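About Verville Cut Vinyl

Verville Cut Vinyl is a two-person shop that prepares cut files and finished lettering for hobby crafters, small sign makers and people restoring old furniture.

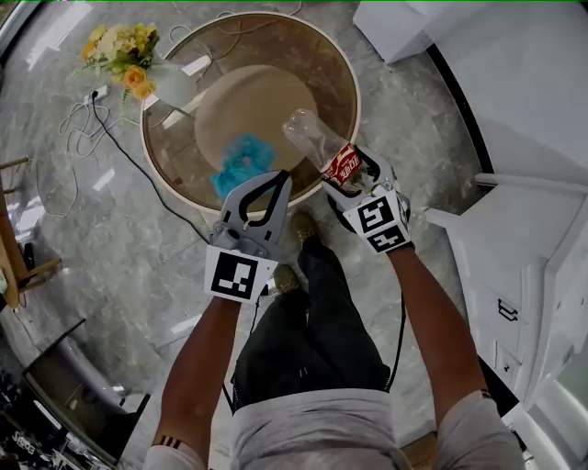 The shop was started by Yolotzin Cuevas after several years of drawing stencils for other people's machines. Most of those files came back with the same faults: open paths, doubled lines, and curves with far too many nodes. Cleaning them took longer than drawing them again, so the first thing Verville sold was a redraw service. It is still the larger part of the work.

All files are drawn as vector outlines and supplied as SVG and DXF. Text is converted to paths before delivery. Overlapping shapes are welded, and each color is placed on its own layer with registration marks at two corners. The smallest stroke we will supply for standard adhesive vinyl is 2 mm. Thinner strokes lift during weeding, and we would sooner change the drawing than send a file that tears.

The library now holds 4,000 designs. They are sorted into three ranges:

Zundero -- single-color lettering and borders for doors, drawers and storage jars.
Segers -- layered designs, up to four colors, intended for walls and large panels.
Budholm -- stencil versions with bridges added, for paint or etching cream.

Every new design is test cut at full size before it is listed. The blade depth and speed used for the test are printed on the instruction sheet. Treat these as starting values. Blades wear, and the same setting will score the backing on one machine and fail to cut through on the next.

Custom orders are accepted all year except the last half of December. A custom drawing includes one proof and one round of changes. The maximum finished width for lettering cut in the shop is 20 inches; wider pieces are split into panels with a small overlap. Files sold for home cutting have no size limit.

Page last revised 05/04/2023.

Comments

Marlene T.
Do the Budholm files come with the bridges on a separate layer? I would like to take a few out by hand.

Verville
Yes, in the SVG. The DXF has them merged.

okcrafter
Ordered a Segers panel for the pantry door. Layers lined up fine once I stopped trimming off the marks -- my own fault.

Dale R.
Is there a price list for redraws?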